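공구함 정리 시연 데이터, 이렇게 모으면 훨씬 편해요

공구 정리를 학습용 예시로 만드는 재미에 푹 빠져 있는 금시우입니다! 드라이버를 칸에 넣는 단순한 일인데도 막상 팔 두 개로 해 보면 배울 게 정말 많더라고요. Skorkby 작업실에서 써 보고 좋았던 요령을 적어 둡니다.

시작 배치는 매번 바꾸세요
공구를 늘 같은 자리에 두고 시작하면 모델이 자리를 통째로 외워 버립니다. 손잡이 방향을 뒤집고, 겹쳐도 보고, 벽에 바짝 붙여도 보세요. 저는 9회마다 배치를 완전히 새로 짭니다.

칸마다 종류를 정해 두세요
작은 정밀 드라이버는 맨 위 칸, T자 육각 렌치는 가운데 칸, 긴 드라이버는 깊은 칸. 규칙이 한 줄로 적히면 시연하는 사람이 바뀌어도 결과가 고르게 나옵니다. Aslı Ekinci 씨와 교대로 할 때 이 덕을 톡톡히 봤어요.

가는 축보다 손잡이를 잡으세요
얇은 금속 축은 조금만 비껴도 빙글 돌아갑니다. 손잡이 쪽을 노리면 한 번에 잡히는 비율이 확 올라가요. 칸막이 가까이에 누운 공구는 손목을 먼저 돌려 놓고 천천히 내려가는 게 좋습니다.

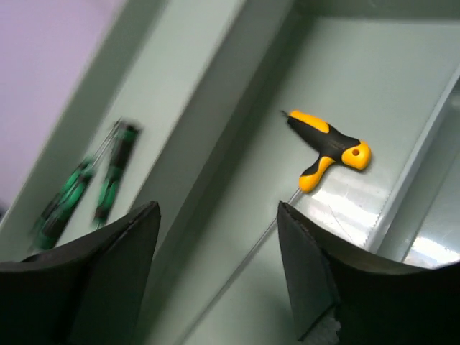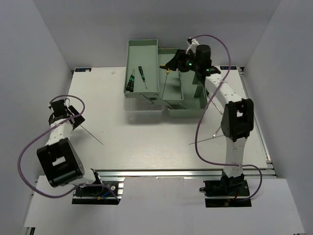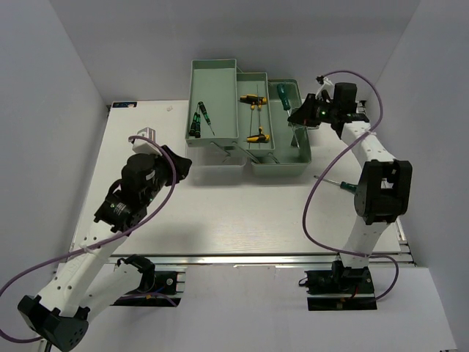

계단식으로 펼쳐지는 초록색 공구함과 노란색·검은색 T자 공구. 첫 번째는 손목 카메라, 나머지 두 장은 고정 카메라 화면.

반사광을 꼭 확인하세요
금속 칸 바닥은 조명을 그대로 튕겨 냅니다. 고정 카메라에서는 멀쩡한데 손목 카메라에서만 하얗게 번지는 경우가 있으니, 녹화 전에 두 화면을 같이 보세요. 조명 각도를 조금만 틀어도 많이 좋아집니다.

실패한 시연도 따로 모으세요
떨어뜨렸다가 다시 집는 장면은 보물이에요! 지우지 말고 '재시도' 폴더에 넣어 두세요. 저희는 전체 3900개 중 3000개를 기본 학습에 쓰고, 재시도 장면은 거의 100개쯤 모였을 때 처음 섞어 봤는데, 놓친 뒤에 멍하니 멈춰 있던 버릇이 눈에 띄게 줄었습니다. 그날은 정말 신났어요.

속도는 욕심내지 마세요
빨리 움직이면 영상이 흐려지고 동작도 들쭉날쭉해집니다. 잡기 직전에 반 박자 쉬고, 놓은 다음에도 반 박자 쉬세요. Nevzat Gezer 씨는 속으로 노래를 부르면서 박자를 맞춘다는데 따라 해 보니 꽤 괜찮습니다.

케이블은 크게 한 바퀴 여유 있게
팔꿈치에 딱 붙여 묶으면 팔을 뻗을 때 당겨집니다. 고리를 넉넉히 남기고, 시작 전에 양팔을 끝까지 한 번씩 뻗어 보세요.

파일 이름에는 배치 번호, 시연자, 공구 종류 순으로 적습니다. 나중에 T자 렌치만 골라 볼 때 정말 편해요. 다음 글에서는 Mirnau 작업대에서 해 본 육각 비트 정리 편을 올릴게요. 공구함 뚜껑 닫기까지 시연해 보신 분 계시면 댓글로 꼭 알려 주세요!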